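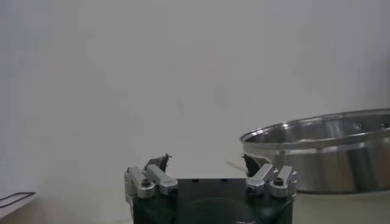 Figure 8. Wrist camera view, gripper open, pot at right.

5.3 Recording the Steamer Task

This section covers teaching the bun transfer by remote control on the Flalton two-arm station. Complete the arm check in 5.2 first.

1. Place the steamer at the center of the table and the plate to its right.
2. Open both grippers fully. Confirm in each wrist view that nothing is between the fingertips.
3. Start the Kobori recorder and wait 5 seconds before moving either leader handle.
4. Grip the lid with the left arm, lift it clear of the basket, and hold it at the left side.
5. Bring the right arm over the plate and pause - this pose marks the start of the transfer.

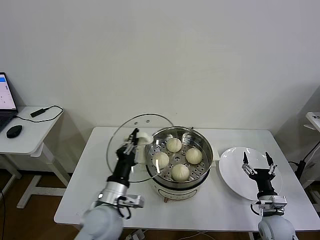

Figure 9. Lid held by left gripper, right gripper over plate.

6. Move the buns to the plate one at a time, then replace the lid.
7. Stop the recorder. Discard any take longer than 60 seconds.

Note: Irna stores up to 3000 takes per task. Export older takes before the limit is reached.

CAUTION: Do not reach over the table while the leader handles are active. Keep the steamer switched off during recording.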